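# godton-stain-cards

Plain-text notes on how fast wood finishes dry, collected from people who were willing to write things down. Maintained by Till Pfeiffer. Last real edit August 2021.

## What this is

A table of 400 entries, one per line, in `cards.csv`. Each entry gives a product type (oil, wax, water-based varnish, shellac), the wood, the room, the drying time printed on the can, and the drying time the person reported. There is also a free text column, `remarks`, which is where most of the useful stuff ended up.

I started this after losing a weekend to a hardwax oil that claimed to be ready for light use overnight. I have yet to meet the room in which that claim was tested.

## What this is not

It is not a lab test. Please don't cite it as one. Two shops in Godton have already quoted my numbers at customers as if they came from a certified source, and I would like that to stop.

## Where the entries came from

We mailed out 665 paper cards and got 400 usable ones back. The rest were blank, unreadable, or described a wall. Daithí Cronin typed them in and fixed the units. He left spelling alone.

People who return a card are people who care about finishes, or people who are angry. I suspect the second group is bigger. If the reported times look long to you, keep that in mind before you blame the manufacturers, though I blame them too.

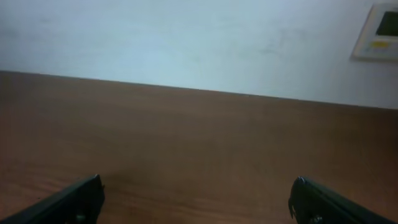
## Columns to be careful with

`dry_reported` is in hours. The card asked when the finish was "dry," and I should have asked something better. Some people meant dry to the touch, others meant they put a plate down and it didn't stick. I tried to split these afterward from the remarks and managed it for 266 entries. Those have `dry_type` filled in. Use only those if you want to compare anything.

`coats` is whatever the person wrote. "2 and a bit" is a real value and I kept it.

`humidity` is mostly guesswork. Very few people own a gauge, and the cheap ones disagree with each other in the same room. I'd drop this column, but Daithí likes it.

`wood` should be read with suspicion. Half the furniture sold as walnut in this part of the world has a different tree under the color, and plenty of owners have never seen the underside.

## Known problems

- December entries are overrepresented. People oil tables before the holidays, in heated rooms with the windows shut.
- Shellac has too few entries to say anything. Ignore any average you get from it.
- The Michalski batch was entered twice in older copies. If your file has duplicate card numbers, get the current one.

## Does the can lie?

Probably not in the strict sense. It describes a thin coat on a small test piece in a dry, warm, moving-air room. I can't find a reason to believe that helps someone with a dining table and a cat.

## Reuse

Do what you like with it. Keep this file next to the table.

Comments (4)

**esanell** Oil on teak took me four days and the can said eight hours. Where do I send a card?

**T. Pfeiffer** Cards are closed, sorry. Did you wipe off the excess?

**esanell** Mostly.

**sirkia_m** Why no temperature column? Seems more useful than humidity to me. Also the link to the old file is dead.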